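8월 정비 소식: 리프트 차량의 스티어링 스태빌라이저, 언제 손봐야 하나

Vekton 오프로드 서비스 소식지를 받아 보시는 분들께 이번 달에는 스티어링 스태빌라이저 이야기를 드립니다. 여름 들어 핸들 떨림으로 입고되는 차가 늘었고, 전화 문의도 대부분 같은 내용입니다. 요철을 하나 밟고 나면 핸들이 좌우로 심하게 흔들리고 속도를 줄여야 멈춘다는 증상입니다. 흔히 데스 워블이라고 부르는 현상입니다.

스태빌라이저는 조향 링크와 차체 또는 액슬 사이에 가로로 걸리는 댐퍼입니다. 바퀴에서 올라오는 충격이 핸들까지 그대로 전달되지 않도록 움직임을 늦춰 줍니다. 큰 타이어를 끼운 리프트 차량에서는 부담이 커지고, 순정 댐퍼로는 모자라는 경우가 많습니다.

다만 떨림이 있다고 해서 스태빌라이저부터 바꾸는 것은 권하지 않습니다. 트랙바 볼트 구멍이 늘어났거나 볼조인트에 유격이 있는 차에 새 댐퍼를 달면 증상이 한동안 가려질 뿐입니다. 지난달 입고된 차 한 대가 그런 경우였습니다. 다른 곳에서 댐퍼를 두 번 교체했는데 주행거리 1,533km 만에 떨림이 다시 나타났고, 점검해 보니 액슬 쪽 트랙바 부싱이 찢어져 있었습니다. 부싱을 갈고 볼트를 규정 토크로 조인 뒤 기존 댐퍼를 그대로 두고 출고했습니다.

점검 순서

저희 작업장에서는 다음 순서로 봅니다. 집에서도 두 사람이면 대부분 확인할 수 있습니다.

먼저 타이어 공기압을 맞춥니다. 좌우가 다르면 그 뒤의 점검 결과를 믿기 어렵습니다. 휠 밸런스와 타이어 편마모도 이때 같이 봅니다. 블록이 계단처럼 닳은 타이어는 그 자체로 떨림의 원인이 됩니다.

다음은 트랙바입니다. 차를 들지 않고 바퀴가 땅에 닿은 상태에서 한 사람이 시동을 걸고 핸들을 좌우로 조금씩 빠르게 돌립니다. 다른 사람은 차 옆에서 트랙바 양쪽 끝을 봅니다. 볼트가 브래킷 안에서 움직이거나 부싱이 눈에 띄게 밀리면 그곳부터 고쳐야 합니다. 차 밑으로 몸을 넣지 말고, 주차 브레이크를 채우고 고임목을 받친 다음 하시기 바랍니다.

타이로드 엔드와 드래그링크도 같은 방법으로 봅니다. 볼조인트는 앞바퀴를 띄우고 타이어 위아래를 잡아 흔들어 확인합니다. 이때 허브 베어링 유격과 헷갈리기 쉽습니다. 한 사람이 브레이크 페달을 밟은 상태에서 흔들림이 사라지면 베어링 쪽을 의심합니다.

마지막이 스태빌라이저입니다. 한쪽 볼트를 풀고 손으로 끝까지 눌렀다가 당겨 봅니다. 중간에 힘이 빠지는 구간이 있으면 수명이 다한 것입니다. 로드에 오일이 줄줄 묻어 있는 경우도 교체 대상입니다. 얇은 유막 정도는 정상으로 봅니다. 가스가 들어간 제품은 손을 놓았을 때 스스로 늘어나는데, 이 힘 때문에 핸들이 한쪽으로 살짝 쏠리는 차가 있습니다. 장착 후 직진 상태를 꼭 확인하고 필요하면 얼라인먼트를 다시 봅니다. 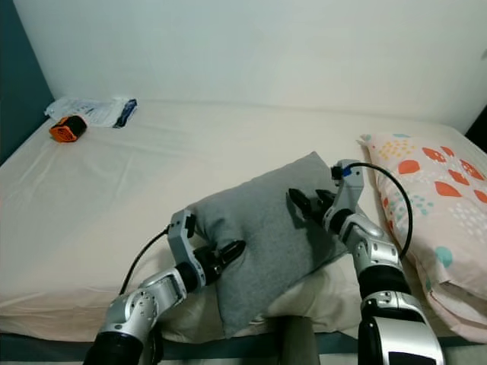

침대 위 회색 베개를 다루는 두 로봇 팔

어떤 제품을 고를 것인가

현재 저희가 재고로 두는 제품은 두 가지입니다. Ultska 단일 댐퍼는 일상 주행이 많고 타이어를 크게 키우지 않은 차에 맞습니다. 감쇠력이 고정되어 있어 따로 조절할 것이 없고, 저속에서 핸들이 무거워지는 느낌도 적습니다.

Kostovitz 조절식은 외부 다이얼로 감쇠력을 바꿀 수 있습니다. 바위 구간에서는 약하게, 고속 임도에서는 강하게 두고 쓰는 분이 많습니다. 처음 장착하면 가장 약한 단계에서 시작해 한 단계씩 올리시기 바랍니다. 처음부터 강하게 두면 핸들 복원이 늦어지고, 교차로를 돌아 나올 때 손으로 되돌려야 합니다. 다이얼 틈에 진흙이 굳으면 돌아가지 않으니 세차할 때 물로 한 번 씻어 주십시오. 고압수를 로드 씰에 바로 대는 것은 피해야 합니다.

듀얼 댐퍼 키트를 찾는 분도 계십니다. 40인치 타이어를 쓰는 차라면 검토할 만하지만, 그보다 작은 타이어에서는 대개 제대로 된 단일 댐퍼로 충분합니다. 보기 좋다는 이유로 다시는 분은 조향 펌프 상태를 먼저 확인하셔야 합니다. 댐퍼가 둘이면 펌프가 그만큼 더 일합니다.

장착할 때 자주 보는 실수

가장 흔한 것은 길이 문제입니다. 핸들을 양쪽 끝까지 돌렸을 때 댐퍼가 먼저 끝에 닿으면 안 됩니다. 조향 스톱이 먼저 닿아야 합니다. 댐퍼가 스톱 노릇을 하면 로드가 휘거나 브래킷 용접부가 갈라집니다. 장착 전에 핸들을 중앙에 두고 댐퍼도 행정의 중간쯤에 오는지 재 보십시오. 리프트를 올리면서 드래그링크를 위로 옮긴 차는 브래킷 위치도 다시 잡아야 하는 경우가 많습니다.

두 번째는 클램프 방향입니다. 타이로드에 물리는 U볼트가 돌아가면 댐퍼 몸통이 디프 커버나 스웨이바 링크에 닿습니다. 서스펜션이 완전히 눌린 상태와 완전히 늘어난 상태에서 모두 간섭을 봐야 합니다. 평지에 세워 두고 여유가 있다고 끝낸 차가 첫 산행에서 몸통이 찍혀 돌아옵니다.

세 번째는 재조임입니다. 처음 험로를 다녀온 뒤에는 모든 볼트를 다시 확인해 주십시오. 저희가 장착한 차는 재조임 비용을 받지 않습니다.

Heather Yule의 정비 메모

조향계를 맡고 있는 Heather Yule이 이번 달에 남긴 메모를 옮깁니다. "손님이 증상을 설명하실 때 속도를 같이 적어 오시면 진단이 훨씬 빨라집니다. 어느 속도에서 시작하는지, 브레이크를 밟을 때도 나는지, 요철 없이도 나는지 세 가지면 됩니다. 최근에 타이어나 쇽을 바꾸셨다면 그것도 알려 주세요."

시험 차량 소식도 있습니다. Dow 임도에서 쓰는 저희 시험 차는 Kostovitz 조절식을 달고 1,962km를 달렸습니다. 지금까지 오일 누유는 없고, 아래쪽 부싱에 가벼운 눌림 자국이 있습니다. 분해 점검 결과는 다음 호에 싣습니다.

예약과 부품 안내

조향계 점검은 매주 수요일에 받습니다. 점검에는 46분을 잡고 있으며, 부품 교체가 필요하면 견적을 드린 뒤 작업합니다. Ultska 단일 댐퍼는 재고가 있고, Kostovitz는 브래킷 종류에 따라 주문이 필요할 수 있습니다. 예약하실 때 차종, 리프트 높이, 타이어 규격을 함께 알려 주십시오. 부품 문의는 Kenna Mowat에게 하시면 됩니다.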